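3.2 Material wear and the choice of kerbside container

Draft section, figs to be renumbered once Kvaran's chapter comes in.

The household survey (Section 2) gave us 3,177 usable returns across the two council areas, Selance and Hotar. Most of the open comments were not on frequency of pickup, as we had expected going in, but on noise. Metal lids, metal tubs, glass going into metal at six in the morning. Falcão had flagged this after the pilot and we should have put a proper noise item in the questionnaire. We didn't. What follows is therefore coded from free text, with the usual limits.

Coding was done by Tuhumury and Eklund separately, then reconciled. Disagreements were mostly over comments which mentioned smell and noise in the one sentence. These were double coded. A first pass on 200 comments was used to settle the categories and those 200 are kept in the final set; dropping them made no diffrence to the ranking.

Noise came first in Hotar, second in Selance behind missed collections. Selance has wider verges and longer driveways, so fewer bedrooms facing the kerb. Older terraces in Hotar sit right on the footpath. Several respondents there named the glass run specificaly and asked for it to be moved after breakfast. One wrote a full page, both sides, with a timetable attached.

Surface condition matters as well as the noise. Sheet metal tubs mark up early and stay in service a long while after, and residents read scuffing as dirt even where the tub is washed on schedule. Figure 4 gives the general look of a scuffed and scratched metal floor.

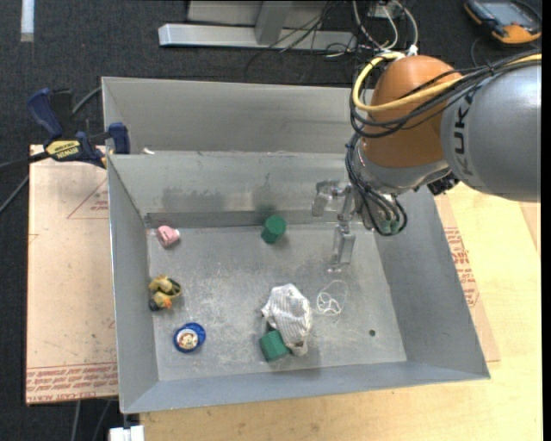

Figure 4. Grey sheet-metal bin, floor with cloudy scuffs and white scratches.

Do residents want metal containers replaced with plastic ones? Only in part: Hotar respondents favoured plastic for glass and were content with metal for everything else, while Selance showed no clear preference either way.

That split is worth holding onto for Section 5. Councils tend to tender for a single container type across all streams, on cost grounds, and the Rocha contract (see Haugen's appendix) is written that way. A mixed fleet means two sets of spare lids, two washing routines, and a depot layout that most smaller councils haven't got. Against that, complaints handling is not free. The Hotar office logs each noise call individually and staff put 15 minutes against every one, whether or not anybody rings back. We have no equivalent figure for Selance, where calls go to a shared line.

Washing. Both councils wash tubs twice a year, September and again after the holidays. Respondents who knew this rated cleanliness higher than those who didn't. Could be the knowing, could be that people who read the council newsletter are easier to please in general. Can't be separated out with what we have.

Age of respondent: those over 60 were more likely to mention noise but less likely to ask for a change of container. They asked for a change of hour. Younger households asked for both, and for a soft-close lid, which the Zoltov range offers on its smaller tubs only. Renters hardly mentioned containers at all and wrote mainly about where to store them between pickups. Flats were excluded, shared bin rooms being a separate problem (Section 6).

Two cautions. The free-text box was at the end of the form and plenty of people skipped it, so these are the views of people with something to say. And Hotar had roadworks on the main collection route during part of the survey window, with trucks reversing in side streets. Eklund has checked the affected postcodes seperately and the ranking holds with them left out, though the gap between noise and missed collections narrows. Table 7 has both versions.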